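3.2 How people keep their paper at home

I should say up front that I never meant to write about stationery. The Winon household survey was supposed to tell us how long people hang on to bills and letters, and I figured I'd get a nice tidy curve out of it and go home. We mailed 895 questionnaires and got 300 back that we could use, and then Denise Wainwright and I visited 31 of those homes to look at the drawers, shoeboxes and kitchen shelves for ourselves. The visits are where things got interesting (and where my tidy curve fell apart).

What people told us on the form and what we found in the drawer were often pretty far apart. One man in Larnov wrote that he threw out his utility bills after a year, then happily showed us a stack going back to his first apartment. He wasn't fibbing! He just thought of "keeping" as something you do on purpose, and the stack had built up without him ever deciding anything. I heard versions of this so many times that I ended up splitting our main category in two: papers held on purpose, and papers simply left where they landed.

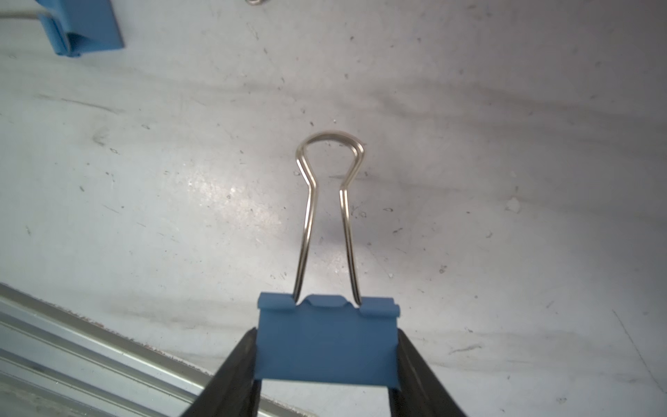 Figure 4. Binder clip with painted steel body.

Fasteners turned out to be my favorite clue to which kind of pile I was looking at. A loose pile mostly grows from the top, and people could rarely tell me what was at the bottom of it. Once somebody clips a bunch of pages together, though, they've made a call about what belongs with what, and they usually remember making it. Color came into it too, at least for a few families. A blue clip like the one in Figure 4 might mean taxes in one house and school letters in the next, so I gave up on any general color scheme pretty fast and coded only whether the household had one.

Lena Zieliński, who read an early draft, asked whether I was just measuring neatness. Fair question, and I worried about it for most of August. So I went back to our field notes and pulled out the 165 bundles we had logged, then compared them with how tidy each room was rated on the Edia scale. The match was weak. Some very messy desks held carefully sorted bundles, and one spotless hallway closet was hiding a grocery bag of unopened mail. I come back to that bag in Section 4, where I look at unopened envelopes on their own.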